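**Paint thread: dark green-gray for a north-facing den?**

---

**nidia_t**

OK, I've lived with beige for six years and I'm DONE. The den faces north, gets maybe two good hours of light in summer, and I want to go full charcoal on all four walls. Not a blue charcoal, though. I keep falling for the ones with a tiny bit of green in them. I've got samples of Kuvach and Gudham taped up next to the bookcase and I change my mind every time I walk past!

Has anyone here done a whole room this dark? Did you do the ceiling too?

---

**renji_paints**

Do the ceiling. Please do the ceiling! I did our dining room in Kuvach last August and left the ceiling white for a month, and it looked like a lid on a box. Painted it the same color as the walls and the whole room relaxed. Trim too, if you're brave.

Two things I learned:

- Get a tinted primer. I used plain white and needed four coats.
- Buy all your paint at once and mix the cans together in a bucket. Dark colors show every little difference between batches.

---

**OldHouseWumbei**

I'm going to disagree with Renji on the ceiling. If your den has low ceilings like mine, dark overhead feels like wearing a hat indoors. I'd go two shades lighter up there, same family. Kingi makes a good soft gray-green for this.

Fully with him on the primer.

---

**renji_paints**

Mine are low too and I love it, ha. I guess we like different hats.

---

**yaneth.g**

Flat or eggshell? That matters more than the color, if you ask me. I did a hallway in eggshell charcoal and every roller mark shows when the lamp is on. Flat hides so much. Yes, it scuffs – I keep a jar of leftover paint and a foam brush in the closet and touch up twice a year. Takes ten minutes.

Also, paint a big board and move it around the room! Those little taped squares will lie to you, especially with beige all around them.

---

**nidia_t**

The board idea is so good, doing that tonight. Leaning flat now.

Budget is $300 for everything, including rollers. Is that crazy? The walls are in decent shape apart from some nail holes.

---

**NiltonB**

Not crazy at all. My last room was two gallons at $56 each plus primer and I had money left for takeout.

I'd skip both of your samples, though, and try Tistus. Kuvach went brown on me under warm bulbs. Tistus keeps that faint green without looking like a swamp. This is very close to the shade I mean, dark gray first and the green only just there in the backdrop: 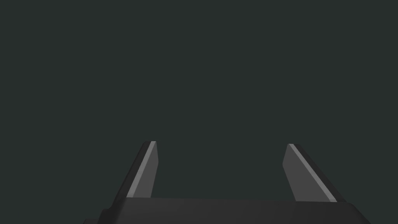 ### Re: bulbs and brown

**yaneth.g**

Ooh, I like that a lot. But Nilton, what bulbs were you using? I'd bet the brown was the bulbs. Swap one before you blame the paint.

---

**NiltonB**

Old yellow ones from the garage, so you may have a point. I still think Tistus is the better color!

---

**OldHouseWumbei**

Kuvach has never gone brown in my house, for what it's worth, and I've got it in two rooms. North light makes it greener if anything.

---

**nidia_t**

Update: three boards painted, leaning against the couch. Gudham is out, it reads almost blue in here. Kuvach and Tistus are neck and neck. My husband can't tell them apart and has gone to bed.

I'll look again in the morning with the blinds up – and Renji, I'm holding a scrap against the ceiling right now and I think I'm with you.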